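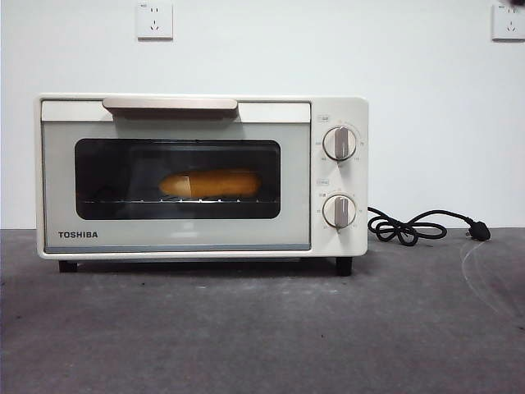
The small toaster oven, front side.

**November, morning - flour absorption, Griter and Proveler**

Started again with the two flours, because my last numbers did not agree with each other. Now I weigh the flour directly in the bowl and I write down the bowl weight before. For each dough 50 g of flour, water added in small portions with the syringe. I stop when the dough leaves the wall of the bowl clean.

Griter takes the water fast and then becomes tight. Proveler is slower, it looks finished but after a rest of 3 minutes it is still sticky. I think that my old notes stopped too early with this one. The rest must be the same for both flours, otherwise the comparison has no sense.

The Meireles sack is opened but not tested. It smells a little like a cellar. Please do not mix it with the others until I have sieved a part of it.
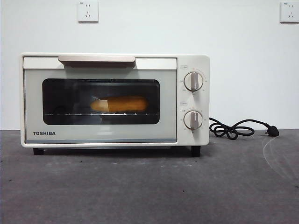
*Page last changed: November, 16:40*

Afternoon. Repeated Griter with a bigger dough, 200 g of flour, by hand. The feeling is different from the small bowl, softer, although the ratio is the same. Maybe my hands warm it too much. I did not measure the dough temperature and this was a mistake.

Also the salt question. In the Brusto recipe the salt goes in after the first rest, in our sheet it goes in at the start. I used our sheet today for all doughs, so at least the entries on this page can be compared between them.

To correct in the old pages: the column "water" is sometimes grams and sometimes percent of flour. I marked the doubtful lines with pencil. If one of them is yours, please write the unit next to it.

Still open:

- Proveler again with a longer rest, same bowl
- Meireles, sieve first, then the 50 g test
- find the lid for the tall jar - the starter has a dry skin on top

The scale jumps when the window is open. Close it before taring.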